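Dust, Grit and Fluff: Getting It Out of the Things You'd Rather Not Open

Posted July 28, 2023 in Workshop Tips

My workshop is a single-car garage in Tisenville that has never held a car. It has a band saw, a workbench, a freezer full of things with no labels, and an old desktop computer that I use for looking up how to fix whatever I just broke. All of them share the same air, and the air is mostly sawdust.

What follows is what I do about it. None of it is clever. Some of it I learned from Jomar Tagle, who ran the repair counter at Malabanan Hardware for years and has seen the inside of more clogged vacuums than any person should.

Start at the top

Dust falls. I spent a whole winter vacuuming the floor first and then wiping the shelves, and then wondering why the floor looked like that. Do the light fixture, then the top of the cabinets, then the bench, then the floor. If you have a garage door opener, its housing counts as a shelf, and it will be the worst one.

Use a damp cloth up there. A feather duster just gives the dust a tour of the room.

Shop vacuum filters

Take the filter outside, well away from the door, and tap it against the inside of a trash can. Not hard. You want the cake to drop off and the pleats to stay glued. Then brush between the pleats with a soft paintbrush, top to bottom.

If yours is the washable kind, rinse it from the clean side out, so the water pushes the dirt back the way it came. Let it dry completely. I mean overnight and then some. A damp filter and fine sawdust make a sort of oatmeal, and you'll be picking it out with a popsicle stick.

I keep 2 filters and swap them. The spare lives in a bag with its own label, the only labeled object in the building.

The box fan trick

Tape a furnace filter to the back of a box fan, with the arrow on the filter pointing toward the fan. Run it while you sand and for a while after you stop. The Jirnness filters I buy are the cheap ones and they go gray quickly, so I check them when I remember and replace them when I'm embarrassed.

Don't leave it running when you go to bed, and don't use it around solvent fumes or spray finish. An old fan motor is not a thing to wave vapors at.

The shop computer

A computer in a dusty room should be opened a couple of times a year, and in a room like mine, more. Shut it down properly, switch it off at the back, pull the plug, and press the power button once with the cord out. Touch bare metal on the case before you put your fingers anywhere near a circuit board.

Carry it outside if you can. Blow it out with short bursts from a can of air held upright, and keep the nozzle a hand's width back. Hold the fan blades still with a finger or a chopstick while you do it, or they'll spin faster than they were ever meant to. Skip the shop vacuum in there. The hose can build up static, and it's also very good at eating small screws.

Work from the top down again and finish with the vents. If the fluff comes away in one piece, like felt, you left it too long. I have had a piece you could have made a slipper from.
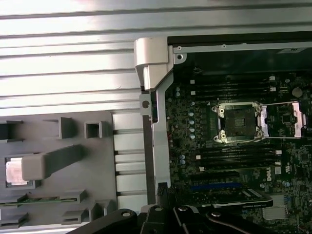
Sliding things that no longer slide

Drawer runners, the vise screw and the band saw's guide rods all collect dust, and the usual instinct is to squirt oil at them. Oil and dust make paste. Brush first, wipe second, and then use a dry lubricant or plain paste wax. Rub the wax on, let it haze, buff it off. My vise now closes with one finger, a thing I show to visitors whether they ask or not.

For drawers that run wood on wood, a stub of candle does fine. Rub it along the runner and the bottom edge of the drawer side.

Sticky dust

Kitchen dust is a different animal, being half bacon. The top of the refrigerator is where you'll meet it. Lay a cloth wrung out in hot water and dish soap over the spot, go have coffee, and come back. Most of it will wipe off without scrubbing. Once it's clean, put down a sheet of wax paper cut to size, and next time you just throw the sheet away. From below it can't be seen, unless your in-laws are very tall.

Range hood filters (the metal mesh kind) can soak in the sink in the hottest tap water you can stand, with a good squirt of the same soap. I use Indik because it was on sale and I bought far too much of it.

Where to put the dust

Outside, in a closed bag. Oily rags don't go in with it. Lay those flat to dry outdoors, in a single layer, before you get rid of them, especially if they've had linseed oil on them. Wadded up in a bin, they can heat up enough to catch fire.

Walnut dust stays out of the compost and well away from the tomatoes. Plain pine shavings are fine for paths. I put mine down between the raised beds, and a fair amount comes back into the garage on my boots.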